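The Dokus capture kit is priced for demos, and buyers should ask for more
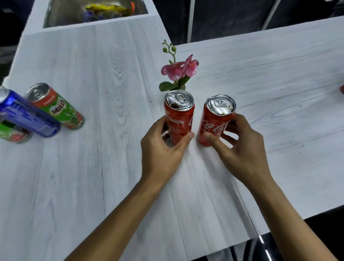
Both hands on crushed drink cans, seen from the head camera. Other cans lie to the left.

Dokus sells its head-mounted capture kit to teams that train robots from recordings of human hands. The package is a camera, a strap, a sync box and 30 hours of labeled sample footage. I have used it since December, and my complaint is with the samples.

The hardware is fine. Latency is steady, the strap holds, and the exposure copes with a white tabletop. Crushed cans are a sensible choice of object. A dented lid and a bent tab give a grasp model something a clean cylinder does not, and two cans standing nearly in contact leave little clearance for fingers.

The labels do not use any of this. A crushed can and a sound one get the same class. Contact is marked per hand, with no field for which fingers touch or where the thumb sits. Hanna Moroz, who relabeled 400 clips for our group, added both fields in two weeks with a plain spreadsheet. A vendor could do the same once, for everyone.

Dokus offers finer labels as a paid tier, sold in blocks of 1,000 clips. Small labs need around 600 to learn whether the data suits their gripper at all, so they pay for material they may discard.

Semeniuk ships a weaker camera with a better schema, and I would take that trade. A camera can be replaced in an afternoon. Poor labels stay in every model trained on them, and Dokus should put thumb position and object damage in the base price.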